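件名: Re: 見学会の件(12月)
差出人: Malte Seidel
宛先: 見学会メーリングリスト

Seidelです。返信が遅くなりました。

Haberkornさんのメールから引用します。

> 12月の見学会ですが、参加を迷っている人が何人かいます。
> Kostomentのデモは前回、コップを棚に戻すだけで終わりました。
> 今回も同じ内容なら、Bavurlowまで行く必要はないという意見です。
> 先に下見をした人がいれば、何を見られるのか教えてください。
> それと、集合時間がまだ決まっていません。
> Sabine Haberkorn

先日、KettlerさんとGallardoさんと三人で下見に行ってきました。コップのデモはもうやっていません。今は衣類が中心で、双腕のロボットがハンガーと服を扱う作業を見せてもらえます。場所は1階の奥、居間に似せた部屋です。ソファと物干しが置いてあり、床はタイルです。

デモは一回20分で、そのあとに質問の時間があります。説明役はFrerichsさんでした。説明は英語ですが、ゆっくり話してくれます。資料は紙で一部もらったので、必要な方にはコピーを送ります。

黒っぽい服をハンガーと一緒に両腕で持ち上げているところです。左右のグリッパーが服の両端をつまみ、真ん中はたるんで下がっています。

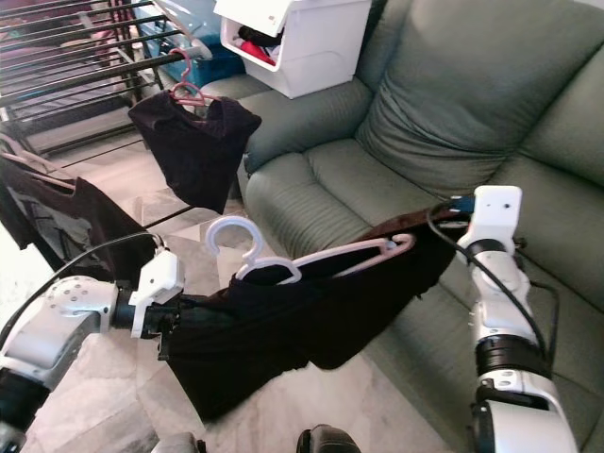 デモ中に質問してもいいのでしょうか。

動作が止まっている間なら構わないそうです。腕が動いている間は操作担当の人が画面から目を離せないので、声をかけないでくださいと言われました。長い質問は最後にまとめてお願いします。

服の種類について。Frerichsさんの話では、厚手で形の崩れにくいものは比較的やりやすく、薄くて柔らかいものは持つ位置を決めるのが難しいそうです。暗い色の服も、しわと縁の区別がつきにくいので苦労していると言っていました。Kettlerさんが持参したシャツを試してもらえないか聞いたところ、当日の持ち込みは受け付けていないとのことでした。

速さは、人がやるのに比べるとかなり遅いです。私たちが見た回では、途中で一度止めて最初からやり直しました。完成品の発表会のようなものを期待して来ると物足りないと思います。途中の段階を見たい人には向いています。

隣の部屋ではGristenという別の企画の準備をしていましたが、こちらは公開の予定がなく、扉も閉まっていました。Pengの担当者も当日来るかもしれないという話を聞きましたが、未確定です。

当日の予定です。

集合 13時45分、Bavurlowの正面入口
受付と注意事項の説明 14時
デモ 1回目 14時15分
デモ 2回目 15時
解散 16時

部屋が狭いため、一回に入れるのは6人までです。今のところ申し込みは5人なので、このままなら全員1回目で入れます。増えた場合は二組に分けます。組分けはGallardoさんがやってくれます。

写真は部屋の中なら撮影可、廊下は不可です。動画は事前に申請が必要なので、撮りたい方は今週中に私まで連絡してください。かばんは受付の棚に預けます。上着も預けられます。駐車場は17番の区画だけ使えます。一台分しかないので、機材を運ぶKettlerさんの車に使ってもらうつもりです。ほかの方は電車でお願いします。

Haberkornさん、迷っている方たちにこのメールを転送してもらって構いません。参加の返事はリスト宛てではなく、Gallardoさんに直接お願いします。

Malte Seidel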